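Do predicted grades tell us anything? A report on mock results at Brenen College

Jamila Sultana, Year 13 extended project
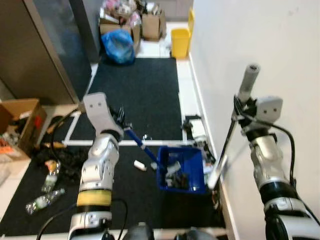
Why I chose this

Every April our teachers send home a predicted grade for each subject. Parents treat it as a promise and some universities seem to as well. I wanted to see how close last year's predictions came to the final results, and I did not expect much.

What I did

Ms Sotomayor, my supervisor, gave me results for 105 students with the names removed. I compared three things: the mock grade, the predicted grade and the final grade. I also sent a short survey to the year group and got 24 replies, a poor return. I would not lean on it.

What I found

Predictions were usually higher than mocks, and finals mostly landed between the two. The college handbook calls its predictions "robust". I could not find out what that means or who checked it. Maths was closest. English and history drifted most, and in history 10 students finished two grades below their prediction.

Two teachers told me a generous prediction "keeps doors open". Maybe – but a student who misses an offer by two grades may find the door was never open.

The survey replies were split. Several people said a high prediction made them work harder. One said it made him stop revising until May. Dredley School publishes a leaflet saying predictions raise motivation, but it gives no numbers, so I left it out of my results.

Problems with my method

One year at one college is a small sample. I had no way to separate a bad prediction from a bad day in the exam hall, and re-marks were not included.

Next steps

Ms Sotomayor suggested asking Brastura Sixth Form for the same data. I have written to them twice and am waiting for a reply.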